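Nous utilisons des cookies pour mesurer l'audience du site. Accepter | Refuser | En savoir plus

Prévoir le budget d'une pince portative sans oublier les petites lignes

Quand Ga-eun Bae m'a demandé de l'aider à chiffrer l'équipement de son atelier, je lui ai répondu un peu vite que la pince serait le gros morceau et que le reste suivrait. J'avais tort, et comme je vois passer la même question presque chaque mois de janvier (la saison des demandes de crédits !), je vous livre ma façon de faire, avec mes détours habituels.

Commencez par les objets, bien avant d'ouvrir un catalogue. Prenez une feuille, notez tout ce que vous voulez faire saisir et, en face, la largeur à l'endroit de la prise. Mesurez le corps et le couvercle séparément, car ce sont rarement les mêmes cotes. Pesez aussi les récipients pleins, tels qu'ils seront manipulés.
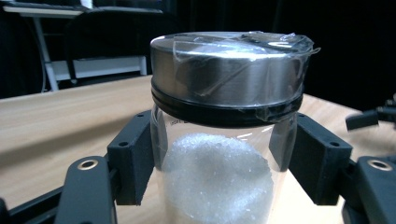

Prise d'un bocal en verre juste sous le joint, couvercle maintenu par du ruban adhésif transparent.

Passez ensuite aux consommables. Pour chaque poste, demandez deux jeux de patins de rechange dès la première commande : les ajouter plus tard coûte un second port, et chez Brarkwood le délai nous a paru bien long. Comptez aussi le ruban adhésif, la visserie et quelques récipients en double. J'y réserve 10 % du total, et Shengli Yan, qui relit mes tableaux avec une patience d'ange, me pousse toujours à monter à 18 % la première année.

Pour le devis, demandez toujours les pièces détachées ligne par ligne. Le nôtre, chez Alcaraz, tenait en un seul montant, et il a fallu trois courriels pour savoir si les doigts étaient compris. Ils ne l'étaient pas...

Gardez enfin roughly une soixantaine d'heures pour le montage, les réglages et les premiers essais, et inscrivez-les au budget comme le reste. Si vous hésitez entre deux modèles, empruntez-en un et essayez-le sur votre objet le plus lisse.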